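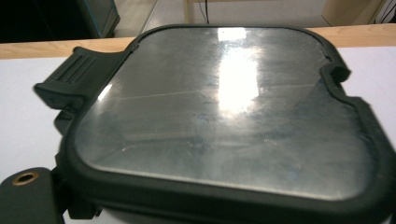 Gripper no. 2, Thursday, after lunch

Lids first. The rubber-rimmed lid is back on the object list, over my objections from February. It has a clear or faintly metallic plate, a thick dark rim and a ribbed tab, and the plate carries enough fingerprints to interest a detective. There's also a long scratch across the middle. Do not polish it. Maya Obeidat wants it left exactly as it is, glare and all, and she has a point: if the tracking only behaves around clean objects, we should hear about it from the lid before we hear about it from Girnari.

What I set out to do was find out why no. 2 slips on closing. Symptoms, as handed over on a sticky note: "feels mushy." Thank you, whoever you are.

Went through it in the usual order.

Finger screws. One was a quarter turn loose. Tightened, marked with paint pen.

Finger pads. Left is fine. Right has a shine on it where it has been gripping things for 511 cycles by the log, or rather more by the look of it. Wiped both with a damp cloth, no solvent. The last person to use solvent bought us a new set from Eker, and they do not ship fast.

Zero. Closed the jaws on nothing and reset. The old zero was off by enough to explain most of the mush, and I could have saved an hour by starting there. I will not be starting there next time either, knowing me.

Cables. Left one goes over the hand and down the forearm, right one runs down diagonally past the right hand. Keep both out of the crook of the elbow. Give the left one more slack than looks tidy, or it tugs at the camera end each time you reach across. 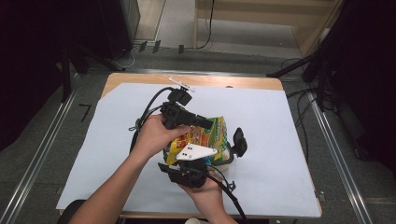
Snack bags are my preferred test after a reset. A crinkly bag moves about under the fingers, so a lazy grip shows itself early, and the bag costs less than anything else on the Resodmont list. Squeeze, hold for 20 seconds, tilt, let go, repeat. Support the thing from underneath with your other hand while you look at the pads. It is heavier than it looks and the finger mechanism does not enjoy being dropped on.

While you have it up there, check the marker plate. If the dots are scuffed or a corner has lifted, swap the plate. Don't glue it. The glued one from the Ngcobo job ran 678 takes at a slight angle, and I was the one who got to throw them out.

Left to do:
Order right-hand pads (two sets, whatever purchasing thinks)
Update zero value on the card in the drawer
Pad inspection every 1,000 cycles is too generous, propose half that
Find the paint pen, which I had in my hand ten minutes ago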